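How to Set Up a Small Sorting Table with a Basket and Blocks

In my home we have many small things and not so many shelves, so I like activities that fit in one basket. The one on this page needs a cloth, a shallow wicker basket and three blocks in different colors. A child can learn it in one short sitting, and it teaches a good habit of putting things away.
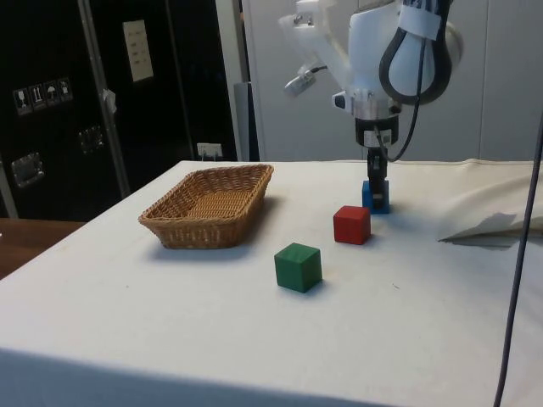
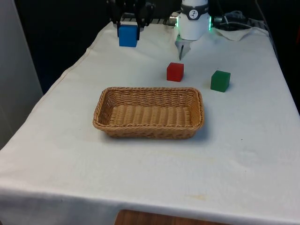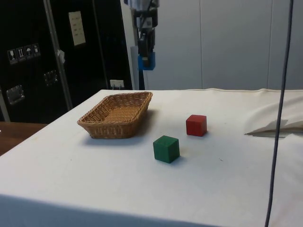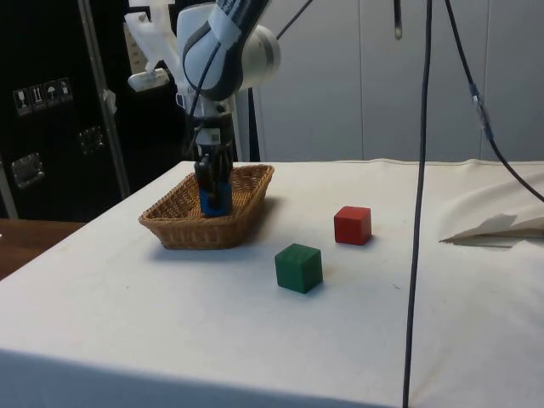
Red, green and blue blocks with the wicker basket on a white cloth.

What you need

One table with free space on top. One plain light cloth, big enough to hang over the front edge. One low basket with sides that open a little outward. Three blocks of the same size, each in its own color. I paid 20 for my set at the market in Usel, but you can also paint plain blocks yourself.

Step 1. Put the cloth on the table

Spread the cloth and smooth it with your hands from the middle to the sides. Small folds near the edge do not matter. The part where the blocks will stand should be flat.

Step 2. Place the basket

I put it a little to the left for a child who uses the right hand. For a left-handed child, please do the opposite. Turn it slightly if this makes it easier to reach.

Step 3. Place the blocks

Leave some space between them, so that small fingers can take one without pushing another. Do not make a perfect line. It is more interesting when the distances are different.

Step 4. Put away one color at a time

Say the name of one color and wait. The child finds the block, lifts it and lowers it to the bottom of the basket. Dropping from high is not allowed at our table, it is noisy and the blocks get marks. Then say the next color. When all three are inside, take them out and change the order.

Care of the basket

Clean the weave with a dry, soft brush. If it is sticky, use a damp cloth and let the basket dry in the shade. I bought mine from the Pawłowska shop in Liltbridge last October and the rim is still tight.

You can wash a cotton cloth in the machine with the towels. Painted blocks should only be wiped.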